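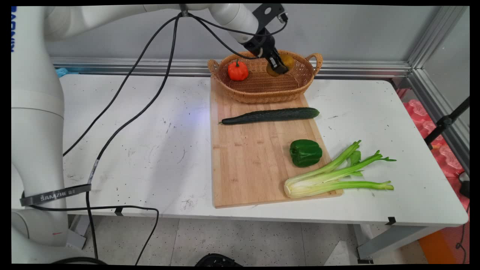
Fourteen-day limit at Limolham: does driving out for groceries reset it?

Home | Forums | Boondocking | Rigs | Log in

Posted by Oanh Triệu, June 4, 2018

I've been parked in my van on the public land at Limolham, and I like it more than I like most apartments. The sign says 14 days. I drove to Cistby for water and propane on day nine, gone 6 hours. A neighbor with a very large flag says my clock started over when I left. Did it?

Liên Âu

Your neighbor has been starting his own clock over since October, I'd guess. No. A supply run doesn't count as leaving. Where I camp, you have to move a set distance away and stay gone for the rest of the period, and the distance varies by office. Call the field office that runs Limolham and ask for the number in miles. Write down who told you. Rangers do note plates, and the one I met was perfectly pleasant while she read me mine.

If you need somewhere to go next, the flats past Pludum are fine. The last 5 miles are washboard, so tape your cupboards shut. I found my coffee in my boots.

doãn_542

never been checked once in ten years. just move to the other side of the wash and wave at people

Liên Âu

He got a ticket at Pludum last winter. Ask him about the waving.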